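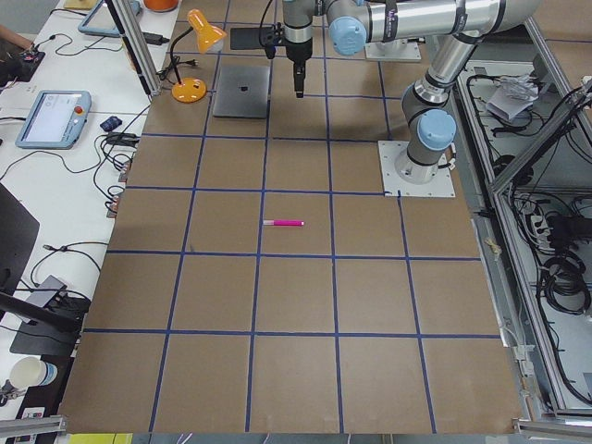 The grid table at Bullholm, brown paper and blue tape, pink marker on one of the squares

HELP WANTED / PEOPLE WANTED: table sessions at Bullholm, starting February

Search this site Go Enter keyword or town

Short version. We need people to come in and put ordinary things on a papered table, square by square, and write down where they went. Paid. No experience. Tea and coffee on the house.

Longer version for those who want it.

Brireo is putting together a set of desk and kitchen layouts: markers, cups, spoons, tape rolls, scissors, sponges, that sort of thing. Every layout gets set out by hand from a printed card. Card says marker, third row, cap to the left, so you put the marker in the third row, cap to the left. Check it. Tick it. Clear it. Next card. We have 3000 cards and so far 371 are done, so you can see why I'm writing this in a hurry.

What you'd be doing
- setting out items from the cards
- putting everything back in the right tub afterwards (the markers especially, they wander)
- re-taping lines when the blue tape lifts, and laying fresh kraft paper when the old sheet gets scuffed
- keeping the log sheet readable. Block capitals please
- swapping pairs at half time, one reads the card and one places

What we're after
- adults, 18 and up
- OK standing for a good part of the session, stools are available
- can tell left from right under mild pressure
- comfortable reading small print in English
- patient. It is repetitive, I won't dress it up. Some people find it very restful and some people are climbing the walls by the second tub
- left handers very welcome, we're short

You do not need a degree, a resume or a cover letter. If you've done stock room work, set tables, or packed orders you will pick it up in one go. Students fine. Retired fine. If you did the drawer sorting sessions for us at the Marinescu building you can come back for this one, just say so when you write and I'll find your old form.

Hours and pay
Sessions start at 9 in the morning or 1:30 in the afternoon, three hours each with a proper break in the middle. Pick mornings or afternoons and try to stick to it. We ask for 7 sessions per person. Pay is $700 for the full set, half after your fourth session and the rest when you finish. If you have to drop out partway you get paid for the sessions you did, no argument. Parking is free behind the building, bus stops across the road.

Practical stuff
Closed toe shoes. Hair tied back if it's long. Sleeves that don't drag, we had a whole row of paper clips go on the floor thanks to one cardigan. No drinks at the table, there's a shelf by the door for them. Stand where the session lead puts you and don't lean on the table. There's a short safety talk on your first visit and you can't start untill you've had it, so please be on time.

Step free entrance is round the side. Need a higher stool, larger print cards, anything like that, tell us beforehand and we'll sort it.

To apply
Write to Fatima Ntuli, front desk, Briltham office, or leave a note with your name, phone number, mornings or afternoons, and which hand you write with. She'll call you back. If she dosen't within the week call the desk and nag. Places go in the order people write in.

Comments (4)

tessellate_jo: Is it the same pair every time or do you get mixed up? Would like to come with my sister if poss

Fatima Ntuli: Same pair if you both pick the same slot. Put her name on your note.

R. from Briltham: did the drawers one, good bunch, bring a snack. are the afternoons full yet

Fatima Ntuli: Afternoons still open, mornings getting tight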